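Refilling staplers the easy way
Last updated: June

pinkdesk_kb: Did my desk staplers this morning and I love it! Open it flat, drop the strip in the channel. 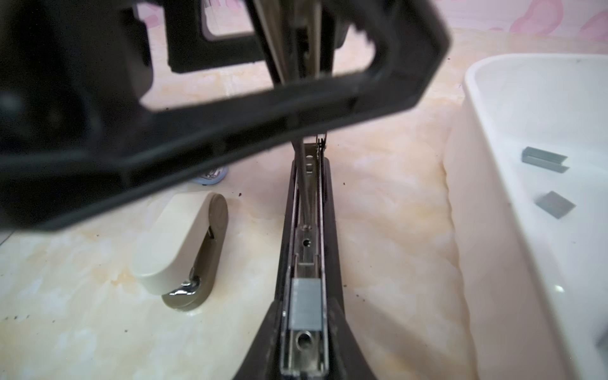 Step 2: keep spare strips in a white tray.

raimo_h: Trays spill - I leave mine boxed.
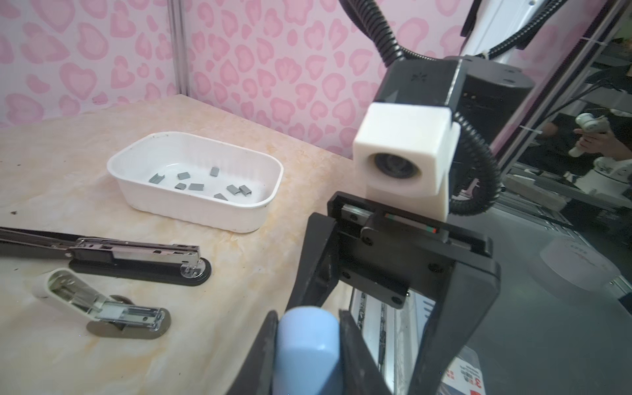
Do mini staplers take the same strips?
Depends on the size, so check the base.

pinkdesk_kb: Boxes tear! Marble top, pink walls,

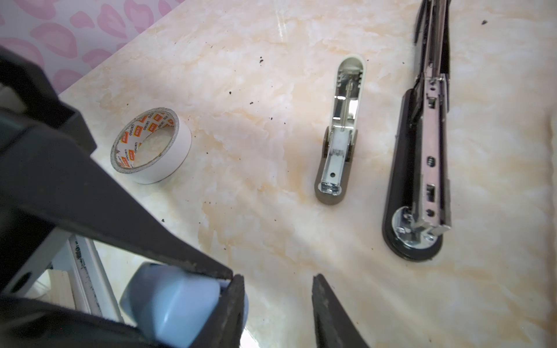

and tape within reach - so happy.

raimo_h: Fine, but a lid

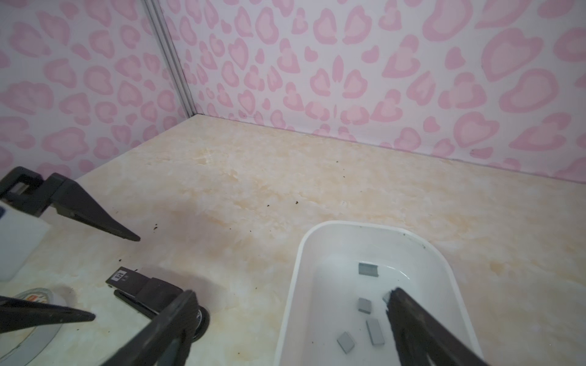 would still help.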